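The counter by the sink, one more time

I promised myself in July that I would write about the washbasin corner only when it is finished. It is not finished, but I write anyway. 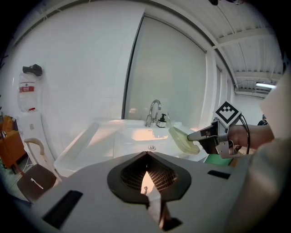

The basin side, with the green tray on the right end of the counter.

For those who are new on this blog: we moved to the apartment on Tierney Street two years ago, and I have been writing down slowly what we do with each part of it. The kitchen took one long winter. The hallway is still full of shoes, and I prefer not to speak about the hallway. The washbasin I thought would be easy, for it is a small place and it has few things in it. I was wrong about this.

The faucet is the part I like most. It is chrome and it has a high curved spout, so I can put a tall vase or a watering can under it without making strange angles with my hands. The old faucet was very short. I was always knocking my fingers on the back of the sink when I washed them, and my mother, when she visited, refused to use it and went to the kitchen. The new one cost 690 in the shop called Zerurton, and this was more than I wanted to pay. I went home two times to think about it. The third time I bought it.

Chrome has one bad side, it shows every drop. I keep a thin cotton cloth in the drawer of the hallway and I wipe the spout in the evening, after everyone has brushed the teeth. It takes less than a minute. If I forget it for several days, white spots come at the bottom of the neck, and then I need vinegar on a piece of paper towel, wrapped and left there for 12 minutes. I tried also a cleaner from Pruvumix. It worked well, but the smell stayed in my nose until dinner.

The soap stands to the right of the faucet. Before, it was on the left side, and I had there a small plate under it, which always became slimy. Now there is no plate. A bottle with a pump is a simple thing and I lift it and wipe under it, finished. I buy the refill bag and pour it in the same bottle. My sister says I should take off the label, that it would look more elegant. Maybe. I like to know what is inside.

Then the tray. It is pale green and the light goes through it a little, and I bought it with the idea that all small things would live in it: hair clips, the nail scissors, the rings when I wash my hands. For one week this was so. After this, the tray began to collect also coins, a button, receipts, and one battery that I did not know if it was full or empty. So I made a rule for myself that the tray must be emptied completely when I clean the sink, and only the things which belong there come back. The rest of the time it can stand how it wants, straight or leaning.

I still do not know if green was the correct color. In the shop it looked almost white. At home, next to so much white, it is clearly green. I have decided that I like it — ask me again in spring.

About the light I had many doubts. I wanted a warm one, and the man in the shop wanted to sell me a cold one from Rastilix, because he said people see better with it for shaving and make-up. He is probably right. But in the morning I do not need to see so well, and with a warm light the basin is a friendly place at six o'clock. The frosted glass I would not change for anything. It needs no curtain, so there is nothing to wash and iron, and only the dust on the dark frame must be taken away with a damp cloth.

What is missing? A hook for the towel, first of all. At this moment the towel travels between the door handle and the chair, and it is never where my wet hands are. I also would like a narrow shelf, but my husband thinks that a shelf is only a second tray, and that I will be writing here about coins again. We did not agree yet.

With all the small purchases together we are now at 2,347, counting the faucet and the plumber who came to connect it. I wrote every amount in my notebook and I was a bit surprised by the sum at the bottom of the page. The hook will be cheap, I promise.

If you have a good idea for hanging a towel without drilling in the tiles, please write me in the comments. The kind with a suction cup I tried already, and it fell down in the night and woke up the whole family.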